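Ticket: Shared calendar shows meetings one hour late after office move
Product: Kilteck Calendar Sync
Site: Wasinholm office
Priority: Normal
Status: Solved, waiting for confirmation from customer

Problem as reported

Since we moved to the Wasinholm office in July, the room bookings in the shared calendar are displayed one hour later than they should be. If I book the small meeting room for 9:00 on my computer, the screen next to the door says 10:00. My colleagues in the Robles office see the correct time. Not all bookings are wrong. The ones which were created before the move are correct everywhere, also the repeated ones.

What I already tried:
Signed out and in again on my computer. No change.
Removed the calendar from the door screen and added it again. No change.
Checked the clock of the door screen. It is correct to the minute.
Made a booking from my phone. The door screen shows it correctly.

The last point surprised me, so I repeated it three times with different rooms. Phone is always correct, computer is always one hour late.
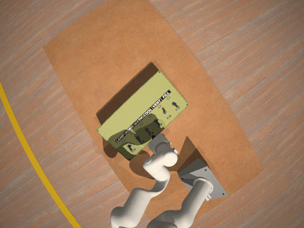

I must add that we have 38 people in this office and they all received the same settings file from our old installation. I asked two of them to make a test booking from their computers and both had the same one hour of difference. Therefore I do not think that it is only my machine.

Reply from support, 10:20

Thank you for the clear report. Please open Settings, then Region, and tell us which time zone is written there. After that please open a wrong booking, choose Details, and tell us which time zone is written in the booking itself. These two can be different.

Reply from customer, 11:05

In Settings it is our correct zone. In the booking itself it is written "Fixed offset (imported)". I did not know this field before. In the old bookings the name of our zone is written, and in the bookings from my phone also.

Reply from support, 11:40

This explains the difference. A fixed offset does not know about summer time, so in summer the booking moves by one hour. The settings file from the old installation very probably contains this offset, and every computer which has read the file uses it for new bookings. The phone does not read the file. Please do not correct the bookings by hand yet, or they will be wrong again after the repair. 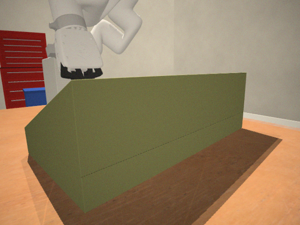 Colm Buckley
Second-line support, calendar products

I have taken over this ticket. I compared your settings file with a clean one and I found the line, it is in the section "Defaults for new events". Please do the following in this order:

1. Close the calendar program on the computer.
2. Open the settings file with a simple text editor and delete the line that starts with "event_offset". Do not leave an empty line in its place.
3. Save the file, start the program and make one test booking.
4. Look in Details. It should now say the name of your zone.
5. When this is correct, copy the new file to the other computers.

For the bookings that are already wrong there is a tool under Maintenance, with the name "Rewrite event zones". It can treat 200 events in one run. Please choose only events created after the move — the older ones are good and must stay as they are.

Reply from customer, 14:15

Steps 1 to 4 are done and the test booking is correct on the door screen. The tool found 27 events. It repaired all except 4, which give the message "Organizer not available". These belong to a colleague who changed to the Foludley office and has no account here any more.

Reply from Colm Buckley, 14:50

For these 4 events please set yourself as the organizer and run the tool one more time. The guests will receive an update message, so it is maybe good to warn them before. I leave the ticket open until you have copied the file to everybody.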